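Archiv > Listen > Werksicherheit > Übungen und Berichte

Liste durchsuchen Suchbegriff Los

Betreff: Re: Räumungsübung Halle 3, wie war's?
Von: Norbert Hrnčiar
An: Liste Werksicherheit

Hallo zusammen,

> am Dienstag war doch bei euch die große Übung mit der Feuerwehr.
> Wir planen im Juni etwas Ähnliches bei Cosano und stehen noch
> ganz am Anfang. Mich würde interessieren, welches Szenario ihr
> genommen habt, wie die Zählung am Sammelplatz gelaufen ist und
> ob sich der Aufwand gelohnt hat. Bei uns heißt es nämlich gerade,
> ein Probealarm im Jahr reiche völlig.

gelohnt hat er sich, und wie! Ich bin immer noch ganz begeistert und schreibe deshalb lieber gleich, solange ich alles im Kopf habe (entschuldigt die Länge).

Zum Szenario: Angenommen war eine Verpuffung am Mischbehälter in Halle 3, das ist der mit 3737 Litern Nennvolumen, den die Firma Bergeron letztes Jahr umgebaut hat. Dazu zwei Vermisste, einer davon oben auf der Bühne. Alarm um 9:40 Uhr, mitten in der Frühschicht. Die Schichtführer wussten, dass in dieser Woche geübt wird, aber Tag und Uhrzeit kannten nur der Werkleiter, die Leitstelle und ich. Das war genau die richtige Entscheidung, denn beim angekündigten Probealarm stehen ja immer schon alle mit der Jacke an der Tür.

Der Sammelplatz: 421 Leute waren laut Zutrittssystem auf dem Gelände, und der Abgleich über Pivgate lief diesmal wirklich rund. Beim letzten Mal hatten wir noch mit Papierlisten hantiert, und fast 70 Namen waren erst nach einer halben Stunde geklärt, die meisten davon Fremdfirmen. Jetzt meldet jeder Schichtführer seine Gruppe am Tablet ab, und wer übrig bleibt, steht sofort beim Einsatzleiter auf dem Schirm. Die beiden Vermissten waren dort schon zu sehen, als das erste Fahrzeug durchs Tor kam. Da hatte ich ehrlich Gänsehaut!

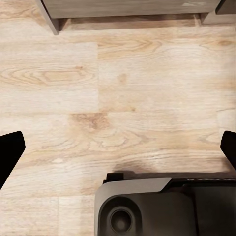 Muss man die Fremdfirmen bei so einer Übung mitnehmen?

Wir haben alle einbezogen, die an dem Tag auf dem Gelände waren, und das vorher mit ihren Vorgesetzten vereinbart. Die Einweisung am Tor enthält seitdem auch den Weg zum Sammelplatz.

Nun zu dem, was nicht geklappt hat, denn davon habt ihr für eure Planung wahrscheinlich am meisten. Die Sirene war im Reinigungsraum hinter Halle 3 kaum zu hören. Dort läuft der Hochdruckreiniger, und der Kollege hatte natürlich Gehörschutz auf. Wir rüsten jetzt eine Blitzleuchte nach. Außerdem stand der Wind so, dass der Sammelplatz Süd im Ernstfall in der Rauchfahne gelegen hätte. Der Ausweichplatz an der Bralollow-Rampe steht zwar im Plan, aber die Durchsage dazu kam erst spät und dann auch noch doppelt. Das üben wir noch einmal ganz ohne Feuerwehr, nur mit den Schichtführern und der Pforte.
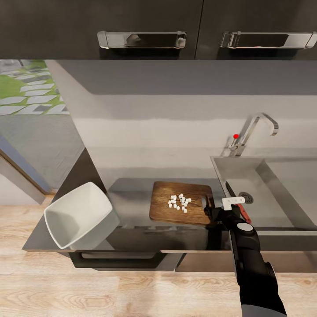

Die Fluchthauben sind das Thema, über das bei uns seit der Übung am meisten geredet wird. Sie hängen in Wandschränken neben den Ausgängen, und diese Schränke haben kleine Drehknebel, die man mit Chemikalienhandschuhen einfach nicht zu fassen bekommt. Drei Leute haben es versucht, alle drei mussten erst einen Handschuh ausziehen. Ich habe jetzt neue Türen angefragt, mit langen waagerechten Bügeln, so wie die Chromgriffe an den dunklen Oberschränken im Bild — da greift man mit der ganzen Hand zu und zieht. Schaut euch eure Schränke vor Juni unbedingt einmal mit Handschuhen an!

Zum Aufwand: Die Vorbereitung hat sich über mehrere Wochen gezogen, der Stillstand selbst war kürzer als befürchtet. Am längsten hat das Abstimmen mit der Leitstelle gedauert, also ruft dort früh an. Die Nachbesprechung haben wir gleich danach in der Kantine gemacht, mit Feuerwehr und Frühschicht an einem Tisch, und da kamen die besten Hinweise überhaupt. Den Ablaufplan und die Beobachterbögen schicke ich gern herum, einfach kurz melden.

Viele Grüße
Norbert

Neueste Beiträge in dieser Liste
Blitzleuchten in lauten Bereichen, Erfahrungen?
Pivgate: Export der Anwesenheitsliste
Erdung beim Umfüllen aus Fässern
Windsack auf dem Hallendach
Re: Einweisung von Fremdfirmen am Tor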